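Convocatoria de participantes: revisión de fallos de navegación en robots domésticos

Ornier busca personas para revisar las colisiones registradas en el simulador Beltico, tras detectarse que el robot no frenaba ante los radiadores. El archivo reúne casi 2000 episodios.

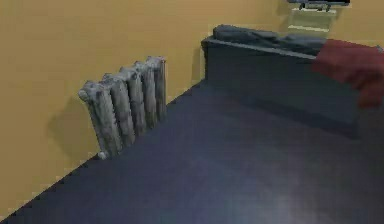 ¿Se requiere experiencia previa en robótica?
Basta con manejar un ordenador y leer español con soltura; la formación inicial corre a cargo de Ornier.

Dedicación: 20 horas en junio, a distancia. Compensación: 400 euros. Solicitudes a la atención de Trinity Dunleavy hasta el 31/03/2025.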